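Home & Decor > Flowers & Arrangements > Artificial stems

Cleaning and reshaping fabric hydrangeas and roses before re-arranging

kroger_flats
I have a box of artificial stems to sort out: pale blue hydrangeas and red roses. They were stored flat for a winter and I want them back in one low arrangement by May. The hydrangea petals are creased and the heads sit lopsided on their stalks. The tag says Trindley and gives no care instructions. Close view of the worst one:

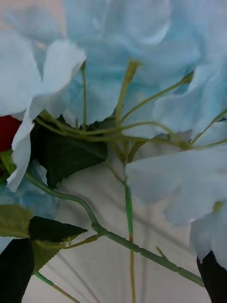
Blue hydrangea head, petals and inner stalks.

1. Can the creases be steamed out without lifting the color?
2. Do the roses get the same treatment?
3. What order should the stems go in? The vase is 20 cm tall.

Vasstead
Steam is fine for most polyester petals. Test one petal at the back of the head first. Hold the steamer 40 cm away, pass over the head twice, then let it cool before touching it. Colors that run will show on a damp white cloth pressed against the test petal. If the cloth picks up blue, stop and use a hair dryer on its lowest setting.

For lopsided heads, leave the petals alone and correct the stalks. On a hydrangea the thin stalks fan out from one junction. Pinch the junction with one hand and bend each stalk outward with the other, starting at the bottom of the head. Petals follow the stalks.
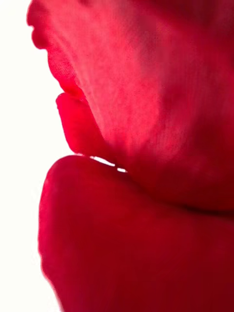 Roses need less heat than hydrangeas. Check each petal against a bright background before steaming: with light behind it, a red petal shows its fine streaks and any paler specks, and thin patches are easy to find. Keep steam off those. Small petals tucked under a large one can be eased out with a cotton swab. Do not pull on the tip.

Order: hydrangeas first to set the width, roses second. Cut nothing until both are in place. Wire stems can be folded at the bottom to fit 20 cm.

Lay the stems out on a plain white table before starting, one rose in the middle and the hydrangeas to the sides, and judge the proportions from there.
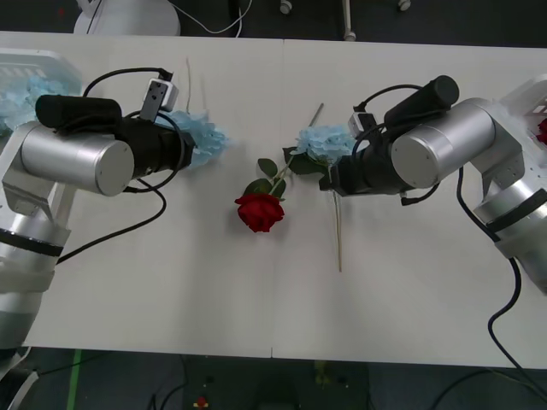 Trusero disagrees on the order. Roses first, pushed into dry foam at the final height, then hydrangeas to hide the foam. Otherwise the rose leaves snag the blue petals on the way in. Fold the leaves up against the stem before inserting and open them afterward.

dustpan49
just use a hair dryer, worked for mine

Viewed 1670 times
Contact | Terms of use | Back to top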